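Does anyone need a special wash for white things?

I have been washing clothes for most of my adult life and until this spring I had never bought a whitener. Then I moved to Elcombe, where the water leaves a crust on the kettle within a fortnight, and my neighbours started giving me advice. Everybody here has a powder. The favourite is one called Lurik, sold in a tub with a scoop, and it promises to "bring back true white in 3 washes". I am always suspicious of a promise with a number in it. Why 3? What happens to the person who stops at two?

So I went and read the back of the tub, standing in the shop with my reading glasses on. Most of it was washing soda. There was some oxygen bleach, a bit of scent, and something that makes cloth look brighter in daylight, which as far as I can tell is a sort of dye. I don't object to dye. I do object to paying for washing soda at that price when a plain bag of it sits on the bottom shelf, under the mop heads.

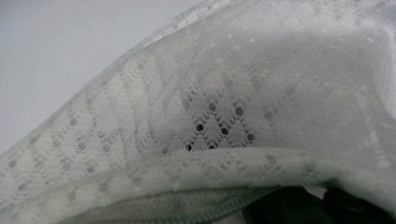 The other thing people tell me is that you must wash whites at 60, or boil them, or you may as well not bother. My mother believed this and her tea towels were the colour of porridge. I think she used too little powder for hard water, and she packed the drum so full that nothing could move. I can't prove it now. But I run nearly everything at 40 and I have stopped filling the machine to the top, and that has done more for my shirts than the hot wash ever did.

I did try the Lurik in the end — I didn't want to be the sort of person who sneers at a thing without opening it. I gave it the full three washes on one pillowcase, and did its twin with ordinary powder and a spoonful of soda. Then I laid both on the bed by the window and asked the household to pick. We got three different answers, one of which was "are these not the same?" I grant you this isn't science. It is still one more test than I was shown on the tub.

What annoys me more is the Sonau business. If you haven't come across it, Sonau is a plastic ball with little ceramic beads in it, and you are meant to throw it in the drum and use no powder at all. The website says one ball is good for 4000 loads. I do 3 loads in a busy week, so I would be leaving it to someone in my will. There is a review from a lady who says her net curtains came up lovely. I expect they did. Plain water and a good tumble will shift a lot of dust, and I would like to see her curtains next to some that went round with no ball in.

Then there is the drying. Half the internet says sunshine bleaches, and the other half says it turns things yellow. I suspect both happen, depending on how well you rinsed. Mine go out when it's dry and over the bath when it isn't. 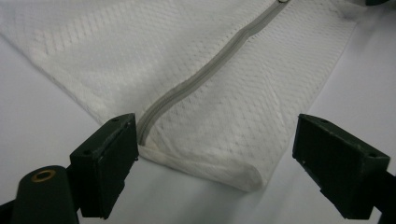 White fabric with a raised diamond pattern.

I will give the old hands one thing, and that is sorting. I used to think keeping whites apart was fuss, until a pair of walking socks went in with a light load in July and everything came out a tired sort of grey. Two washes with soda got most of it back. The rest I have decided to call silver.

The tub of Lurik is still under the sink, more than half full. If anyone in Elcombe wants it they can have it, scoop and all — and if your whites come up dazzling, do write and tell me what else you changed that week.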